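Services > Auctions > Online Timed Sales > Selling With Pilach

Pilach is the timed auction service of Corness, made for sellers who have household goods, tools or small machinery and don't want to wait for the next live sale. We run it from our rooms at Park, where the lots are received, numbered and kept until the buyer collects them.

Each Pilach sale is open for bidding during 5 days. If a bid comes in the final minutes, the closing time of this lot is extended by six minutes, so every bidder has the chance to answer. Buyers register one time only and can then bid in all our sales, also the monthly machinery sale.

What the seller pays

Commission is 14% of the hammer price. For lots with a reserve that do not sell there is a small relisting fee, which we agree with you before the sale. Collection from your address can be arranged with our van on request. Payment is made to you by bank transfer 16 days after the sale closes, together with a full statement.

Preparing your lots

Please bring goods clean and complete, with keys, chargers and manuals if you still have them. Pairs and sets are sold as one lot.

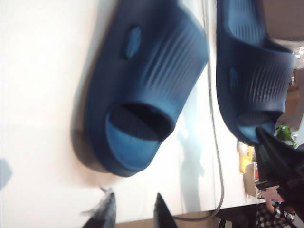 Electrical items are checked by Eltix before they go in the catalog, and the result is printed beside the lot number. We can't accept gas bottles, used mattresses or car tires without rims. When you are not sure if an item is suitable, send us a short list and we will give our opinion without charge.

For entries in the January sale please ask for Gwendolyn Iwasaki at the Park office.

Contact us | © Corness Auctions | Back to top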